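Cinddale Sister Cities and Trade Links Group
Minutes of the meeting held 25th October

Present: Ghazala Zaidi (chair), Érica Batista (minutes), nine members
Apologies: two received

1. Minutes of the last meeting
Approved with one correction. Under item 4, "Stirell delegation" should read "Stirell trade office."

2. Visit from Vema
The chair reported that the mayor's office in Vema has confirmed a delegation for May. It will include the deputy mayor, two council members and someone from the port authority. The mayor may join for the signing but has not committed. Members asked whether the visit would go ahead if the Vema council changes hands in the spring election. Ghazala said the letter came from the council as a whole and she expects the dates to hold. She will ask for that in writing.

3. Renewal of the friendship agreement
The current text still refers to the 1851 shipping treaty. Vema would like to keep the reference. Two members felt it should be moved to the preamble, and this was agreed. The section on student exchange will stay as it is. The section on customs paperwork will be dropped, as neither city has any say over it.
Action: Érica to send the revised draft to Vema and to the city attorney.

4. Reception
The upstairs hall at City Hall holds 158 seated. The guest list stands at 25 from outside Cinddale, with local invitations still to be settled. Catering was discussed. It was agreed to serve coffee and pastries after the signing and to leave dinner to the mayor's office. Budget for the reception is $800.

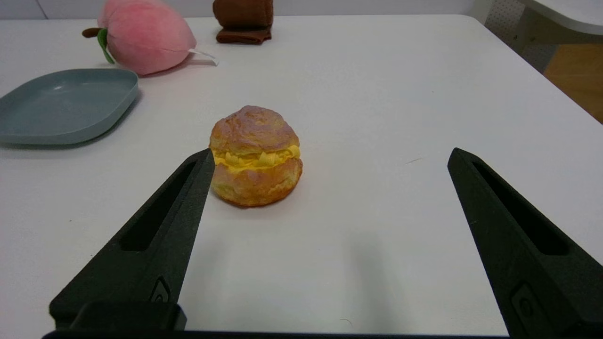 Cream puff with yellow filling (item 4).

Flags and name cards will be handled by the city clerk. Interpreters are needed for the afternoon session only.

5. Stirell
The trade office in Stirell has asked to send an observer to the May talks. Some members were concerned that a third city would slow down the signing. After discussion, the group voted six to three in favor, with two members abstaining. The observer will attend the public session and the reception.
Action: Ghazala to reply to Stirell.

6. Other business
The web page still lists last year's contact number. Érica will have it changed.

Next meeting: date to be sent by email.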